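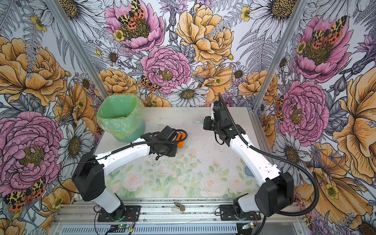

How to set sag and preload on a trail bike (the slow way that works)

Had three emails this month asking the same thing so here it is in one place. Rear shock sag first, then the fork, then a quick go at rebound. Set aside 90 minutes the first time. You'll get quicker.

Sag is how far the suspension sinks under weight. Too little and the bike skips over everything. Too much and it wallows, drags its tail, runs wide out of corners. Most people who tell me their shock is rubbish have never measured it once. Sort this before you spend money on springs or a revalve.

What you need

Tape measure, metric. A rigid one is nicer but whatever.
Masking tape and a pen.
Paddock stand or a box that gets the back wheel off the ground.
C-spanner for the preload collars. The one in the toolkit is too short, get a long one.
Small flat screwdriver for the clickers.
One helper, two is better. Hannelore Ortner does mine and she reads the tape the same way every time, which matters more than you'd think.
Your full riding kit. Boots, helmet, pack with water in it. Not jeans.

Before you start

Tyres to your normal pressure. Half a tank of fuel. Chain at the right slack. Clean the shock threads with a brush and a squirt of spray lube – grit in there will chew the collar and you'll never get it to turn nicely again. Check the linkage isn't notchy. Lift the back wheel by hand and let it down, should feel smooth the whole way. If it grinds or sticks, stop here and do the bearings first. No point measuring anything with dry linkage bearings, the numbers will wander all over.

Write down where everything is now. Clicks, thread showing, the lot. You may want to go back.

Step 1. Unloaded measurement

Bike on the stand, rear wheel hanging free. Stick a bit of tape on the rear mudguard straight above the axle and put a mark on it. Measure from the axle centre to the mark. Call it A.

Don't move that mark. Don't peel the tape and stick it back on "about there". Same mark for all three measurements.

Step 2. Static sag

Bike off the stand, standing on its wheels, nobody on it. Helper holds it upright by the bars with two fingers. Push down on the seat firmly, let it come up on its own. Measure again, same two points. Call it B.

A minus B is your static sag. On a long travel bike with a linkage you want 30 mm or close to it. Check your manual as short travel stuff wants less.

Step 3. Rider sag

Full kit on. Get on the bike, stand on the pegs, bounce a couple of times, then sit down gently where you normally sit. Feet on pegs. One person steadies the front, other one measures. Call it C.

A minus C is rider sag. A third of the total rear travel is where I start for trail riding. Desert and fast stuff, bit less sag up front and bit more behind. Rocky slow stuff, more even.

Do it three times and take the middle one. If they're miles apart you've got stiction somewhere, or a helper who's moving the tape.

Step 4. Adjusting the collars

Loosen the top collar (the lock one). Turn the lower one clockwise to add preload, which means less sag. Anticlockwise for more. One full turn is usually a few mil at the axle but every linkage is different so measure, don't guess. Weight off the back wheel while you turn it, much easier.

Stöckli style collars with the pinch bolt – undo the bolt before you put the spanner on. Sounds obvious. Urs Aebischer split one last March and had to wait ages for the part.

Nip the lock collar up, bounce the bike, then measure all of it again. Yes all of it.

Step 5. Is the spring right?

This is the bit people skip. Once rider sag is where you want it go back and look at static sag.

Rider sag good, static sag good: spring is right. Carry on.

Rider sag good, hardly any static sag: spring is too soft for you. You've had to wind on loads of preload to hold yourself up. Go up a rate.

Rider sag good, loads of static sag: spring too stiff. Go down a rate.

Seems backwards, I know. Read it again with a cup of tea. Marlies Leitner argued with me over this for a whole weekend at Pestach, then swapped to the softer one and went quicker.

When you buy a spring check the inside diameter and free length as well as the rate. Findix list all three on their chart, plenty of places dont.

Step 6. Fork

Same idea. Zip tie round the fork leg, snug against the wiper. Front wheel off the ground to get the full length, then down, then with you on it. You want somewhere near a quarter of the travel with the rider aboard. If your forks have no preload adjuster it's spacers under the cap, and that's a seperate job.

Bleed the air out of the forks before measuring. Wheel off the ground, crack the bleed screws, hear the hiss, close them. Easy to forget if you've come down off a mountain pass.

Step 7. Rebound, roughly

Set sag first. Always. Changing preload changes how hard the spring pushes back, so rebound comes after.

Wind the rebound screw all the way in, gently, counting clicks. Then back out to the middle of the range. Push down hard on the seat and let go. Should come up once and settle. If it pops up and bobs, go in two clicks. If it creeps up like it's stuck in treacle, come out two. Then go and ride a bit of track you know well and change one thing at a time. One. Write it down.

Leave compression alone until you've had a full day on it.

Things that go wrong

Sag different every time – linkage bearings, bent shock shaft, or sticky seals. Oil on the shaft means seals.

Bike feels harsh after adding preload – probably topping out. Check static sag, bet it's gone.

Clunk when the wheel drops – check the top shock bolt. Torque it properly.

Rear is perfect and now the front pushes – you've raised the back, changed the steering. Slide the forks up or down in the clamps a few mil, same both sides.

How often

New spring settles a bit in the first few rides, so recheck after that. Then every time you change how much luggage you carry. I keep a notebook in the van. Ailsa Lamont has hers on a spreadsheet with the odometer next to each entry, and hers showed rider sag growing a little between the shock service and 3,942 km, with nothing touched. Old oil doesn't do that, worn spring seat did. Wouldn't have caught it otherwise.

Questions I've had

Can I do this on my own? Sort of. Ratchet strap the bike loosely to a post at the front and use a zip tie on the shock shaft if there's room. Fiddly, and you're measuring shock travel then, not wheel travel, so don't mix up the numbers.

Is a Pluvik sag gauge worth it? Nice if you set up lots of bikes. Tape measure is fine for one.

Does it matter how heavy the pack is? Yes. Weigh it.

Hubert Schwaiger asked about twin shocks. Same steps, but both sides need the same preload, so count the turns and then measure the spring lengths to be sure. Will do a proper page on those when I get a minute. Fork spacers probably first.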